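Home | Projects | Students | Archive | Contact

This site uses cookies to remember your settings. Accept | Read more

Counting Strikes by Hand: Work Rate in Amateur Kickboxing
Student project report, spring term
Konrad Baran

1. Why I chose this subject

I train kickboxing at a small club called Pisten, and after every contest people discuss who was "busier". My project asks if the busier fighter also wins on the judges' cards. I wanted to answer this with counting, as the commentators on television do, but for amateur bouts, where such numbers are seldom published.

2. Material and method

I watched recordings of 33 bouts from the Flusar league. Each bout has three rounds of two minutes. I stopped the video after every exchange and wrote down each punch and kick, with the round and the corner. A strike was "landed" if it touched the head, body or leg and was not clearly blocked by the glove or the shin. Knees were counted together with kicks.

The first half of the bouts I counted twice, on different days. Where my two results did not agree, I watched the round again at half speed. The tables were kept in a program called Elano, which our school uses also for statistics lessons.
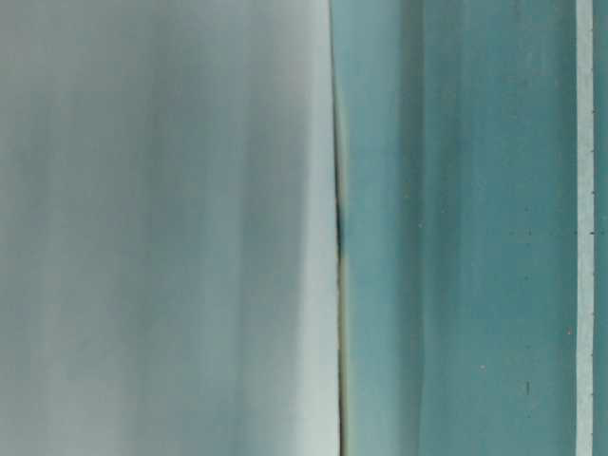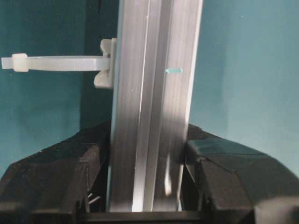
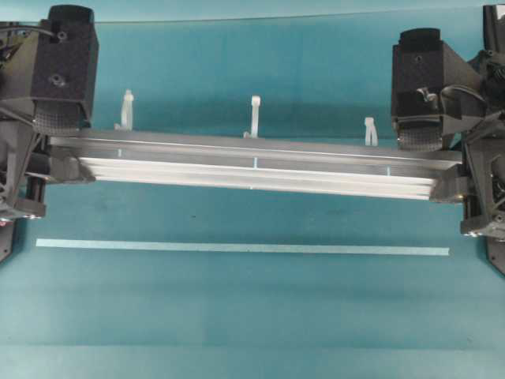

Radosław Brzozowska read my first draft and objected that a landed jab and a landed head kick should not have the same value, and that a judge would never look at them in this way. I think this is a fair remark. I did not change the main count, but I added a column for kicks to the head.

3. Results

In all bouts together the red corner landed 1,758 strikes and the blue corner 1,632. Of all these strikes, 611 were landed in the third round, which is fewer than I expected. Many fighters were tired by then and spent much time in the clinch.

The fighter who landed more usually got the decision. The exceptions were mostly close bouts, and in several of them the loser was ahead in low kicks but behind in punches to the head.

4. Weak points

I was the only person who counted. The recordings have one camera angle, so when the referee stands in front, some strikes are lost. I also knew the winner of a few bouts before I watched them, and next time I would ask another student to count those.

Related reports
Skipping rope and recovery between rounds
Southpaws in the Flusar league
Making weight: a diary from the Pai junior team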